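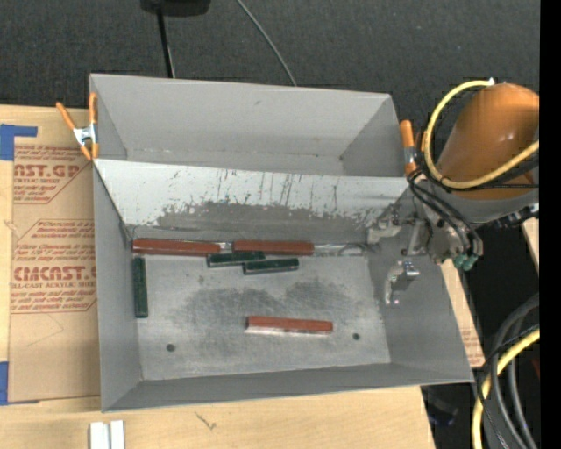

The Bastcombe Handling Laboratory has completed the first stage of its gripper comparison, and a short account follows in this thread. Two grippers were tried on the same arm with the same controller. The work is confined to picking rectangular blocks from a metal bin, a task our partners at Lestach asked us to study. The bin has a sloping divider, and blocks that come to rest against the foot of it, as the two red ones at the back do, are the main concern of the comparison. A green block touching both of them makes the approach harder still.

Search this site Enter keywords

2/ The grippers are referred to here by their project names, Godoy and Gostel. Godoy has longer fingers and a wide opening. Gostel has shorter fingers and closes with more force. Both are driven by air, and the supply pressure was held the same for each.

3/ The comparison covered 749 attempted picks. Of these, 390 were made with Godoy and the rest with Gostel. An attempt was scored as a success only if the block was lifted clear of the rim and held until the arm reached the release point.

4/ In the open part of the floor, the two grippers performed at nearly the same level. We do not consider the difference large enough to recommend one over the other for blocks that lie alone.

5/ Along the divider the results separate. Godoy was able to reach down the slope and place a finger behind the block. Gostel often met the panel before it met the block, and the attempt was stopped by the force limit.

6/ Pairs of blocks lying side by side gave the opposite result. Godoy tended to take hold of both and drop one on the way up. Gostel took a single block more reliably, owing to its narrower opening.

7/ Vangelis Karagiannis prepared the motion settings. Approach speed was reduced once, on the second day, and all earlier attempts were repeated at the new speed. The discarded attempts are not part of the total given above.

8/ We were asked whether a change of camera would have altered the outcome. One camera position was used throughout. In 11 attempts the block was located wrongly, and these were scored as failures for whichever gripper was mounted. They do not change the order of the results.

9/ Finger wear was inspected at the end of each day. Godoy's finger pads needed replacement once. Gostel's did not, although its fingertips show marks from contact with the metal.

10/ A second stage is planned for July, with round parts added to the blocks. Requests for the full table of results may be sent to Loubna Nasr at the laboratory. Please state which gripper and which block positions are of interest.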